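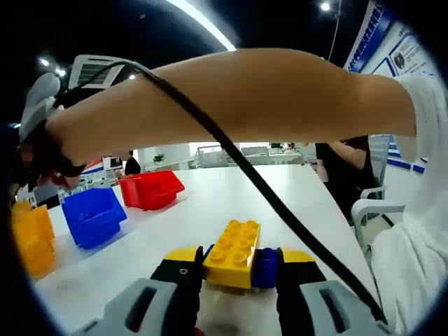 Large Building Bricks: Sorting, Separating and Storage FAQ

Filed under: Play Equipment / Large Bricks / Care and Handling

Answers apply to the large-format brick sets issued from the Mornton and Flirkstead loan stores. Last revised 6th February.

Which bins are used for sorting?

Open-front plastic bins in yellow, blue and red. They stand in a line on one side of the sorting table, with the openings facing the working area. Lidded boxes are for transport only and should be kept off the table during sorting.

Where do green, white and other colors go?

Into the spare tray under the table. Do not put them in the nearest match. White and light gray pieces are stored together at both sites.

How should a mixed-color assembly be sorted?

Take it apart first. An assembly is never binned whole, even when most of it is one color. A yellow 2x4 brick with a smaller blue brick attached and flat yellow plates around it counts as four pieces if there are two plates: three go in the yellow bin and one in the blue.

What is the difference between a brick and a plate?

Height. A plate has the same stud spacing as a brick but is flatter. Sizes are given as studs across by studs along, so a 2x4 has eight studs on top. Plates and bricks of the same color share a bin at the sorting stage and are split later, when the set is checked against its list.

What is the correct order for separating pieces?

Remove small bricks from the sides and top, then lift the main brick off the plates. Separate plates from each other last. Two plates pressed together with their edges flush are the hardest joint in the set – slide a plastic wedge in at a corner and work along the short side. Metal tools mark the studs and are not allowed.

Can stuck pieces be soaked?

Yes. Use warm tap water for 3 minutes, then pull straight apart. Do not twist 2x4 bricks, as this can whiten the plastic at the corners. Dry all parts stud side down before they go back in a bin.

How many pieces are in a full set?

The standard set has 800 pieces. The extended set, Trarnasico list, has 929. The difference is made up of plates and the smaller bricks. Check the label on the transport box before counting, as the two boxes are the same size.

How many pieces may be missing before a set is withdrawn?

17. Below that figure the set stays on loan and the shortage is written on the list. Missing 2x4 bricks are replaced first.

How full can a bin be?

To the lower edge of the front opening. Pieces heaped above the lip fall out when the bin is moved, and the bins are awkward to carry level.

What should be done with items that are not bricks?

Put them in the found-items box at the end of the table. Check the bottom of each bin before it is emptied into transport, including the area behind the front lip.

Are the bricks compatible with other makes?

Some are. Stud spacing may match while the grip is too tight or too loose. Other makes are removed from loan sets and kept separately.

When are the sets washed?

Every June, and after any loan where the return slip asks for it. Lukewarm water and dish soap – no bleach, no dishwasher. Bins are washed at the same time and must be dry inside before refilling.

Contact the Mornton store desk | © Mornton and Flirkstead Play Equipment Loans | Back to top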